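Section 6. Basket work: putting away and taking out

6.1 Before you believe the brochure

The Ankrah software lists "tidying" as a supported household chore. Read that loosely. What the arms can do is move one item at a time between a basket and a place you have taught them, on a table you have cleared of anything you care about, with a person standing by. If you need the kitchen put straight by dinner, do it yourself and come back to this section afterward.

Sections 4 and 5 (mounting and homing) must be finished first. If either base light is not green, stop and go back to 4.3.

6.2 Teaching a pick from the basket

1. Set the basket flat within reach of the right arm. Do not let it overhang the table.

2. Put one item in it. Start with a lemon. Pongsak Yensuk insists on starting with a bottle and spends most of Wednesday on it every time.

3. Open the Zarkomov panel and choose PICK, then BASKET.

4. Lower the gripper by hand control until the item lies between the two fingers. Leave the fingers open. 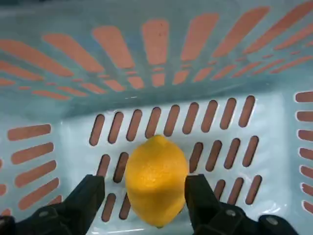 Figure 6-1. Fingers open on either side of the lemon.

5. Check for a gap on both sides. If a finger is resting on the item, raise the arm and start step 4 over.

6. Press CLOSE. Wait for the tone before you lift.

7. Lift straight up until the fingers clear the rim, then press SAVE.

CAUTION: Slotted baskets catch fingertips. If the basket rises with the arm, press STOP. Do not hold the basket down with your free hand.

NOTE: Error 232 means the fingers closed on nothing. Error 1102 means they closed on something the software does not recognize, and in our experience that something is the basket wall.

6.3 Adding a second item

The sales sheet from Clalusby shows a full basket emptied without a pause. We have not managed it. Two items is where the trouble begins, and the manual you are reading was written by people who wanted it to work.

1. Place the second item well away from the first. Items that touch are treated as one.

2. Teach the taller item first. A bottle can be gripped at a tilt, but a tilted bottle swings wide on the way out, so allow extra height over the rim. 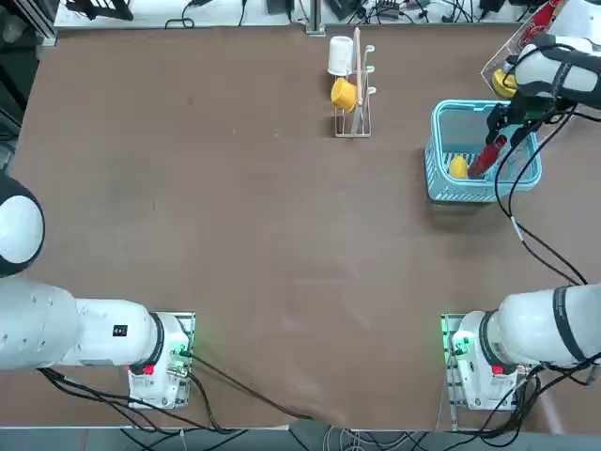 3. Keep cups and racks outside the path of the arm. The planner knows about the table and the basket. It does not know about your crockery unless you enter each piece under OBSTACLES, a job that takes longer than putting the crockery away.

4. Run the routine at the lowest speed. Sakda Suksawat wants this step in bold. Bold or not, do it.

5. Go through the whole routine again with the items swapped. If it fails only in the second arrangement, it has learned where the lemon was and very little about lemons.

CAUTION: Route cables so that neither arm can drag them across the near edge of the table. Check again after every change to the routine.

6.4 If the routine stops partway

Hold STOP for 2 seconds. Support the item before you open the gripper. Write down the error code and the step, then home both arms. Code 2282 clears itself after homing. Girish Jaiswal at Gaddale would like to hear about any other code you see more than once, and about any unattended run that finished. His June list for the second kind was blank.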